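Clarnlow Lumbar Cushion, Model 3

Item in stock. Ships flat. Looks like a loaf of bread when it gets to you, and will go on looking like one.

The Clarnlow is a wedge of dense foam with a zip-off cover and one strap. Aguirre has sold car seat accessories out of the same two rooms in Ukum long enough to have stocked beaded covers, sheepskin covers and a vibrating pad that frightened people at stoplights. The Clarnlow has outlasted all of them, mostly by having no plug.

It goes in the small of your back. If it's behind your shoulders, it's too high. If you are sitting on it, you have bought the wrong product, and you want the Baleo seat pad, listed separately and priced as if it knew something.

What changed from Model 2

The strap is longer, so it now reaches around the seats in most pickups and vans. The buckle has moved to the side, where it no longer introduces itself to your spine. The cover used to come in oatmeal and charcoal. It now comes in charcoal. Oatmeal turned out to be a color that coffee could see from across the parking lot.

Fitting it

Slide the seat back, run the strap around the backrest and pull it snug. Then sit down, move the seat forward again and check your mirrors, which will all be pointing at where your head used to be. Start with short drives. The foam is firm for the first 11 days and merely opinionated after that. Please don't microwave it to speed things up. We had a call in January.

The cushion is meant for long, straight, dull driving, the kind where you notice your back for lack of anything else to notice. On errands around town you will hardly need it.

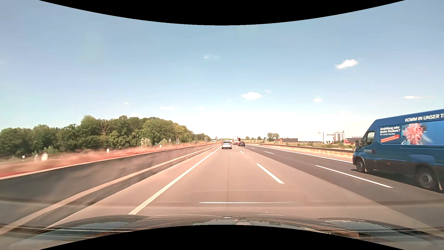 Jolene wrote in to say that she did the whole trip to her sister's without once rolling up her coat and stuffing it behind her, but that the strap squeaks against leather and she would like us to know she noticed. We do know. A dab of talcum powder under the strap takes care of it on most seats. On the rest, the radio does.

Care

Take the cover off and wash it cold. Hang it up to dry. The foam itself should only be wiped, and if you put it through the machine anyway you will own a very heavy sponge for most of a week.

Details

Price: $37, cover included
Spare cover: charcoal, sold separately
Color: see above, charcoal
Strap: adjustable, side buckle
Warranty: 3 years on the foam, one on the zipper
Returns: accepted if unused, or used politely

The Clarnlow is a cushion and has no medical training. If your back hurts when you aren't driving, take it to a doctor.

Orders placed before noon leave Ukum the same day. Strap extensions for wide captain's chairs are back on the shelf as of 2/22/26 and can be added at checkout.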